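Search recipes and how-tos
Go

How to Make Freezer Dinner Packs for Two

Last updated: September

I started making these because of the little dinner kits in the refrigerated case at Sallow Market. I love them, I really do, but at two or three a week I was spending way too much, and the portions of rice were always a bit stingy for my taste. So I copied the idea! Everything for one dinner goes in one bag, already cut and seasoned, and on a weeknight all I have to do is dump it in a skillet.

My basic recipe is a chicken, pepper and corn skillet, and I make nine packs at a time. Nine is simply what fits on the top shelf of my freezer (it's a small one, squeezed in next to the ice maker), so make fewer if you like.

What goes in each pack

400 grams boneless, skinless chicken thighs, cut in strips
1 bell pepper, any color, sliced
Half a red onion, sliced
A big handful of frozen corn
1 tablespoon olive oil
1 tablespoon lime juice
1 teaspoon chili powder
Half a teaspoon each of cumin, garlic powder and salt

You'll also need quart freezer bags, a marker, and a sheet pan that lies flat in your freezer. I buy the Paden bags because the zipper is stiff and I can feel it close. The store brand ones are fine too, just run your thumb along the top twice.

Do the vegetables first

Slice all the peppers and onions before the chicken ever comes out of the fridge. Then you only have to wash the board once at the end, and you're not juggling raw meat and a pile of onions on the same counter. Pat the peppers with a towel if they're watery. I skipped that on my first batch and ended up with a block of ice around every strip.

Mix the oil, lime juice and spices in a jar. For a big batch I just multiply everything and spoon it out, which saves opening the cumin over and over.

I do all of this on the same morning as the laundry, by the way. The slicing gets done during the wash, the bagging during the dryer, and the folding while the bags are getting cold. 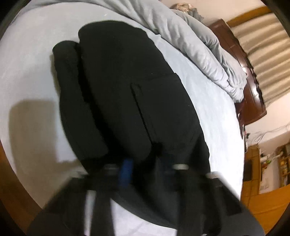
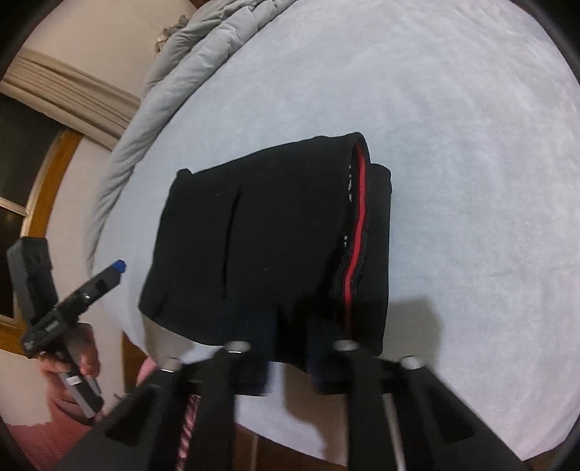

Fill and flatten

Write on the bags while they're empty! Marker slides right off a cold bag, and I've eaten more than one mystery dinner. I put the name, the month and "skillet, medium high."

Fold the top of the bag down like a cuff so the zipper stays clean, then put in the chicken, the spice mix, and the vegetables. Unfold it, press out as much air as you can, zip it shut and squish it around until the chicken is coated. Now lay it down and pat it into an even slab, thin enough that you could slide it between two books.

Stack the bags on the sheet pan, no more than three high, and freeze overnight. Once they're solid you can pull out the pan and stand them up in a row like file folders. I use a Mangundap bin for this, the narrow one, but a shoebox works.

Cooking one

Move a pack to the fridge the night before, in a bowl in case it leaks. The next evening get a wide skillet good and hot over medium high, tip everything in, and spread it out. Leave it alone for three minutes so something gets a chance to brown. Then stir and keep going until the chicken is cooked through, 165 degrees in the thickest piece. In my pan it's usually ten minutes total. If there's a lot of liquid, turn the heat up at the end and let it bubble off.

I start the rice before I touch the skillet, and we eat it with rice, a spoonful of sour cream and whatever hot sauce is open. It's also very good in tortillas, or over a baked potato if you planned ahead, which I never do.

A few swaps

Shrimp works, but freeze it without the lime juice and squeeze that on at the table, or it goes rubbery. Steak strips are great with a splash of soy sauce in place of the chili powder. For a meatless pack I use a drained can of black beans (mine are 99 cents at Sallow) and a second pepper. Zucchini I've given up on. It turns to mush every single time.

I try to use the packs up within three months. Past that the onions start to taste like freezer to me.

Contact | Copyright Ulito Kitchen | Back to top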